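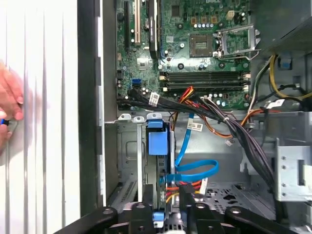

卧放的台式机机箱,内部可见绿色主板与扩展插槽

Piras 折叠式按摩床(两折型)

品类:便携按摩床
适用:上门理疗、活动现场短时按摩、工作室备用床位
净重:17 公斤(不含头枕、臂托和收纳袋)
折数:2
床架质保:5 年
售价:1,563 元,含头枕一只、收纳袋一只
供货:Flollolholm 仓库现货

产品概述

Piras 为两折式木架按摩床,床腿以钢索对拉定位。展开后钢索受力绷紧,床腿不再依靠铰链承重。床面中缝位于腰部以下,仰卧和俯卧时均避开腰椎受压点。中缝两侧海绵各留有压缩余量,合缝后床面连续,铺单后触感无明显凹陷。

床架为实心榉木,榫接后加螺栓。床腿为双段式,高度由旋钮螺栓调节,孔位有刻线。同一张床的各条腿必须置于同一刻线,旋钮须拧到底后再回试一次。旋钮为手拧式,不需要工具,也不建议使用钳子加力,过度拧紧会压伤木腿表面并造成孔位变形。

床面材料

面料为聚氨酯涂层革,表面哑光,耐受常用按摩油和水性乳液。海绵分上下两层,上层较软,下层为支撑层,两层之间不使用溶剂型胶。面料在床角处包边后压入木框,由内侧钉固,外露部分没有钉头。

面料不耐受高浓度酒精和含氯漂白剂。长期使用此类清洁剂会使涂层发硬、开裂,由此产生的损坏不属于质保范围。矿物油类基础油应在当次工作结束后擦净,留置过夜可能产生色斑,浅色款较为明显。

头枕

头枕为U形,支架插入床端两个孔位,可装在任意一端。俯仰角和高度分别由两个偏心锁扣控制。锁扣合上时应有明显阻力,若合上时手感松弛,需顺时针转动锁扣端部的调节螺母。头枕支架只承受头部重量,不可作为扶手,也不可在客人上床时借力。

头枕垫以魔术贴固定,可整体取下。一次性面巾开口尺寸按通用规格设计,不限定品牌。

展开与收合

一、将床侧立于地面,提手朝上,解开两侧搭扣。
二、将床打开至直角,检查钢索有无绕过床腿或缠结。
三、继续打开至完全展平,仍保持侧立。
四、双手分别握住床面两端边框,翻转至四角着地。
五、在中缝处向下按压,确认铰链到位,钢索全部绷紧。

收合按相反顺序进行。合拢前先取下头枕和臂托,支架留在孔内会顶伤对侧海绵。钢索应自然落入床体内侧,不要夹在边框之间。
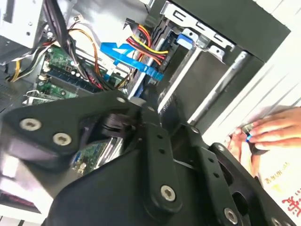 Ebise Tufa 在评价中写道:“在草地上用了一个周末,床本身没有问题,但腿垫会往土里陷,靠近头枕那一侧陷得更深。后来在每条腿下垫了硬木片,高度才稳住。希望说明书里写清楚软地面怎么处理。收纳袋的肩带也偏窄,走远路勒肩。”

软地面使用说明

草地、沙地和铺有地毯的帐篷内均属软地面。标准腿垫为硬质橡胶,接触面积按室内地板设计。软地面应加装宽底腿垫(另购,整套供应),或在每条腿下放置面积足够的硬质垫板。垫板厚度须一致。客人上床前,操作者应先以双手在床面四角分别施压,观察有无下陷,再调整到水平。坡地上不宜使用。

户外使用还应注意日照。床面在直射阳光下表面温度上升较快,深色款尤甚,间歇时应以床罩或浅色毛巾覆盖。淋雨后应展开晾干再装袋,木框接缝处积水会使漆面起泡。

肩带问题:现行收纳袋肩带未加宽,可另购加宽肩垫,直接套在原肩带上。

可选配件

宽底腿垫(整套)
侧臂托(一对)
前悬臂托
加宽肩垫
带万向轮收纳袋
绒布床罩及头枕罩
腿部圆枕,与床面同色

前悬臂托挂在头枕支架下方,仅供俯卧时放置前臂。坐姿按摩请选用专用按摩椅,本床不适合改作坐姿使用。
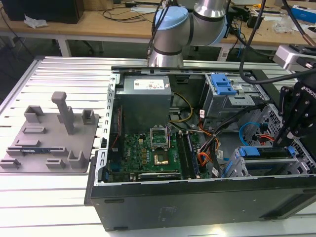
铝制工作台上的黑色台式机箱,侧板已拆下

检查与保养

每次使用前:检查旋钮、钢索端头和铰链螺钉。钢索出现断丝即停用,不可自行打结续接。
每月:以微湿软布擦拭木框,检查榫接处有无松动。铰链处可加少量干性润滑剂,不要使用按摩油代替。
长期存放:竖放,提手朝上,置于干燥处,床面不承重。避免靠近暖气。

床面清洁以中性皂液加清水为准,擦后用干布收水。需要消毒时,选用标明适用于聚氨酯面料的季铵盐类产品,按其标签规定的时间停留后擦净残液。

质保与退换

床架质保包含榉木框、床腿、铰链和钢索。面料、海绵、头枕垫和收纳袋属于易耗部件,只对到货时的制造缺陷负责。自行钻孔、改装床腿或使用非原厂钢索后,床架质保失效。

退货需保留原包装。已沾染按摩油或带有明显气味的床面不接受退货,可按维修处理。维修寄送地址为 Grirnthorpe 服务点,寄出前请先联系 Amrit Li 登记,包裹外须注明登记号。无登记号的包裹会被退回,运费由寄件方承担。

到店看样

Stidevville 展示间备有样床,深色和浅色款各一,可现场试躺并试装头枕。星期三闭馆。看样时如需对比宽底腿垫,请在预约时说明。

相关产品:Piras 三折轻量型、Piras 坐式按摩椅、按摩床运输推车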